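15 January 2023

Humidity log, continued. The hygrometer in the back bedroom read 60 again this morning, same as yesterday, with the window shut and the radiator on its low setting. The Korus unit in the hall disagrees with it by 6 points. One of them is wrong. I put both in a sealed bag with damp salt overnight in September and the Korus came out closer to the expected value, so I trust that one more, but the bedroom sensor has a longer record and I don't want to break the series.

Emptied the dehumidifier tank at breakfast and again after supper. Filter rinsed. The replacement from Wavmont still hasn't shipped.

Moved the wardrobe 20 centimeters off the north wall. The paint behind it is spotted up to knee height and the skirting board is soft at the left end. Wiped it down with diluted bleach, left the gap open, taped a paper marker at the top of the spotting. Will check the marker in 2 weeks. The gutter over that corner needs looking at before I repaint — no point sealing water in.

Curtains washed, cold cycle. They shed a lot of lint and the hem has dropped on one side. 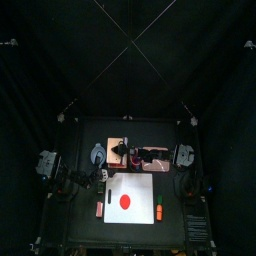

Two arms, black curtains, crossed cables overhead.

Read some of the Pretness manual on lime plaster after supper. It wants a slower drying time than I had planned, so the wall job slides to spring. Ordered nothing. Hall reading at bedtime: 54, window closed.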